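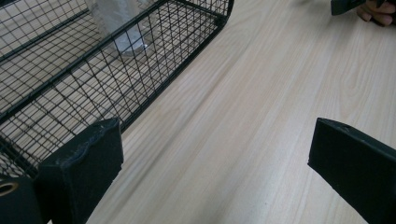 Our project looked at how students store dry food in shared kitchens and how much of it gets thrown out. We chose the topic after moving into the Dresach building, where 81 students use the same kitchens and the cupboards are small. Most food is kept in whatever people bring from home. Open containers were common, such as a black wire mesh basket with a square grid, where the tabletop shows through the floor of the basket. Small items like rice or loose tea can't go in one of these without a bag or a jar. We wanted to know if the type of container made any difference to waste.

Background

We found less written on this than we expected. Most of the reading for our course was on fridges and leftovers. Dry food lasts longer, so it tends to be left out of household surveys. The Tumeo housing guide, which every new resident gets, has one page on kitchens and it only covers cleaning.

Method

We handed out a paper survey to all 81 residents in October and got 50 back. The survey asked what dry food they kept, what they kept it in, and what they had thrown out during the past month. We also asked each person to guess the weight of what they threw out. To help with this we put a 1000 gram bag of flour next to the survey box so people had something to compare with.

We then ran a test for 2 weeks in the Zudetska kitchen on the ground floor. Crackers from the same pack were kept in an open bowl, a folded paper bag and a jar with a screw lid. Every evening at 6 we broke one cracker from each and wrote down if it snapped or bent.

Results

The crackers in the open bowl bent by the second evening. The paper bag did better but was soft before the end of the first week. The jar crackers still snapped on the last day.

In the survey, bread crumbs, cereal and crackers were thrown out most often. The usual reason was that they had gone stale. Several people wrote that they had bought something twice and forgotten the first pack at the back of the cupboard.

Problems

The weights are guesses and we would not use them again. The kitchen window was also left open on some nights, and we did not record which ones.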